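Travel > Gear & Apps > Reviews > Clerkonel Offline Guide

Clerkonel Offline Guide: two weeks in the hills with no signal

I'd been putting off buying a proper travel guide app for years. I'm a paper person, I like a book with coffee on it and a bus ticket stuck in the back. But the only printed guide to the Cozma valley I could find was so old that half the guesthouses in it had closed, so in October I gave in and paid for Clerkonel, which is an app that downloads a whole region to your phone (maps, walking routes, places to stay, history, the lot) and then works with no connection at all. I used it every day of a two-week trip, mostly on foot and on local buses, and I've got opinions!

First, getting it set up. Do this at home. The Cozma region pack is a big download and the app gives you no warning of how long it's going to take, just a little spinning compass. Mine stalled at bedtime and I had to start it over the next morning. It boasts 3,076 places listed across the whole valley, and I believe it, although a good chunk of those turn out to be bus stops and drinking fountains. Which is fine, by the way. I was gladder of the drinking fountains than of most of the museums.

The maps are the best part. You get contour lines, footpaths, the little chapels and shrines marked with a dot, and your own position shows up even with the phone in airplane mode. I walked from Drallham up to the old monastery using nothing else, and it got me there by the shepherds' path instead of the road. That climb is lovely, beech woods most of the way and then you come out on open grass with the bell tower right ahead of you. The app said 40 minutes. It was a lot more than that, and I'm not slow. I checked a few other walks and the times all seem to be written for somebody who doesn't stop to look at anything.

The history sections are a mixed bag. Whoever wrote the one for the monastery clearly loves the place. There's a long piece on the wall paintings, with a note on which side chapel to see in the morning when the sun comes in, and it was spot on. Then you tap on the next village over and get one line saying it is "a settlement of interest." Interest to whom? I stood in the square at Brernum for a good while trying to work out what I was supposed to be looking at, and in the end a lady selling walnuts pointed me to a covered bridge that isn't in the app anywhere. It was one of my favorite things on the trip.
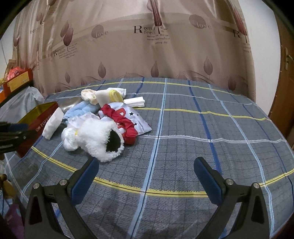 Places to stay are where I'd be careful. The listings have a price band, a phone number, and a short write-up, and in Drallham they were right on the money. My guesthouse was the second one down the list, clean, quiet, with a huge breakfast (cheese, tomatoes, a sort of sour plum jam I'd happily have carried home by the bucket). In Brernum two of the numbers were dead and a third belonged to a very patient man who used to run a guesthouse and doesn't anymore. I'd call ahead for anything outside the main town, and I wouldn't roll up after dark trusting the list.

Bus times, same story. There's a timetable section and it looks wonderful, all color coded, but it's the summer schedule. In October the afternoon bus from Brernum doesn't run, and the app has no idea. The paper notice taped up inside the shelter was correct. I took a photo of it and used that for the rest of the trip, which rather took the shine off having paid for the app.

Now the phrasebook. I wasn't expecting much and I ended up using it constantly! It's grouped by situation (on the bus, at the bakery, asking to see inside a church) and every phrase has a recording you can play offline. The speaker talks at a normal speed, then again slowly. People were so kind about my attempts. The church one was especially handy, as a lot of the smaller chapels are locked and you have to go find whoever keeps the key, and being able to ask nicely made all the difference. There's a page on manners too, what to wear, when to keep your voice down, where not to take photos. Short and useful.

Battery. Oh dear. If you leave the map open with your position showing, it eats the phone alive. One day I set off from Drallham on a full charge and by early afternoon I was down to 37 percent, and I'd hardly taken any pictures. After that I closed the app between junctions and carried a power bank, and had no more trouble. There's a "low power" switch buried in the settings under Display, of all places. It helps a bit. I only found it on the bus back to the airport.

A few smaller gripes while I'm at it. You can't make your own notes on a place, only give it a heart. Search is fussy about spelling, so if you leave off an accent it pretends the village doesn't exist. The text is tiny and making it bigger pushes the menu off the bottom of the screen. And it nags you to rate it every time you open it, even halfway up a mountain.

What it costs: you pay once per region and you get updates for 2 years, and you can put it on a second phone under the same account, which my sister did. I thought that was fair. Less than a guidebook and a folding map together, and it weighs nothing. I wrote to their support about the winter bus times and had a polite reply the next day saying it was being looked at. As of November the timetable still hadn't changed, so make of that what you will.

Would I buy it again? For walking, yes, without a second thought. The paths are right, the phrasebook is a gem, and I'd never have found the shepherds' route on my own. For planning where to sleep and how to get between villages I'd lean on the phone and the tourist desk in Drallham (it's next to the post office, closed at lunch, and they have a free leaflet with the off-season buses in it). I'm giving it four out of five, and I'd bump that up if someone over there would put the covered bridge in. I've sent them the location.

Contact us | Copyright, all rights reserved | Back to top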